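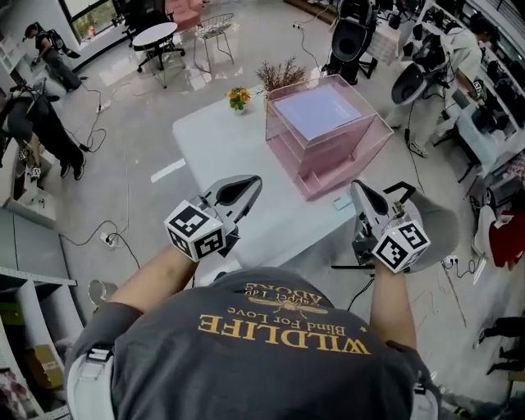
A translucent pink desktop drawer box on a white table, with potted flowers and dried branches beside it.

Desktop drawer box

A desktop drawer box is a small storage unit made to stand on a table, desk or shelf. It holds flat and small articles such as stationery, cards, cosmetics, sewing notions and jewellery. The outer case carries two or more tiers, each normally fitted with a drawer that slides out toward the user. The lid or top panel is usually flat and serves as an extra shelf for a book, folder or tray.

Materials

Acrylic, polystyrene, sheet steel, timber and paperboard are all in common use. Acrylic is sold clear, frosted or tinted. Tinted translucent grades, of which pink and smoke grey are typical, let the user see roughly what a drawer holds while softening the look of mixed contents. Acrylic is stiff and takes a good polish, but it scratches more readily than glass and can crack at a corner if dropped. Polystyrene is lighter and cheaper and becomes brittle with age. Paperboard units are sold flat for home assembly.

Construction

Acrylic cases are either moulded in one piece or cut from sheet and joined with solvent cement. Moulded cases have rounded inside corners and are easier to wipe out. Drawers run on the floor of each tier or on narrow side ledges; metal runners are rare at this size. A raised lip at the back of the drawer may act as a stop. Pulls take the form of a knob, a cut-out or a turned-down front edge.

Stackable models have shallow feet that sit in matching recesses in the lid of the unit underneath. The Zabala pattern, introduced by the housewares maker Zivow of Witville, used this arrangement and was listed in 30 colours. An inventory of household plastics held at the Prultungate museum records 1,123 storage items, of which 477 are classed as drawer boxes.

Placement

The unit is generally set toward one side of the work surface, with enough clear space in front for the lowest drawer to open fully. Drawers that overhang the table edge when open are liable to be knocked. On shared or display tables the box is often grouped with decorative articles such as cut flowers, small pots or dried branches. Live plants are best kept on a saucer, as water that gets under the case leaves a mark on both surfaces.

Loading

Heavier articles go in the lowest tier. Items laid on the lid should be flat and should not project past the case. Overfilled drawers bind against the tier above and may bow the front panel.

Care

Acrylic is washed with lukewarm water, a little mild dish soap and a soft cloth. Alcohol, acetone and ammonia-based window cleaners cause fine surface cracking, known as crazing, and are not suitable. Dust is rinsed off before wiping. Water above 50 °C is best avoided for cemented cases.

See also: Letter tray; Pencil case; Jewellery box; Filing cabinet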